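Do you need to reseal your grout every year?

My neighbor Narendra Sachdeva reseals his kitchen floor every October, and he has been telling me to do the same since we moved in. I finally looked into it, mostly so I could argue with him.

The contractor he likes, Condbridge, quoted me 851 dollars for the kitchen and hallway. For 2,727 they would "restore" the whole ground floor, a word that never got explained to me even though I asked twice. The man on the phone said grout is like skin. I have no idea what I was supposed to do with that.

So I did the water test. You put a few drops on the grout line and wait. If it darkens, the water is getting in. I waited 30 minutes by the stove and the drops just sat there. By the back door they soaked in fast, and that is where the dog comes in and where I mop most. One bad patch, then, and a quote for two rooms.

I also read the back of the bottle I already had in the garage. It says to reseal "as needed," and it says to test first. The yearly rule seems to come from people who sell the yearly visit – make of that what you will.

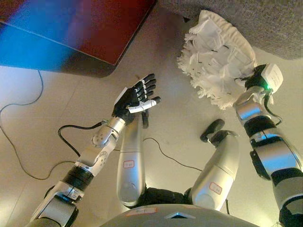
What I did instead

I scrubbed the patch by the door with a stiff brush and plain dish soap, let it dry overnight, and put on two thin coats with an old paintbrush. Wipe the extra off the tile before it sets or you get a haze. I missed a corner and now I have a haze.

My friend Kátia Toledo thinks I should have used the spray kind. Maybe. She has also never gone back to check hers, so I'm not counting that as evidence. The spray I looked at cost more and covered less, going by the label.

Will mine hold up? I don't know yet. I'll do the drops again in spring, in the same spots, and if the stove side has gone dark by then I'll tell Narendra he was right. He can have the paintbrush too.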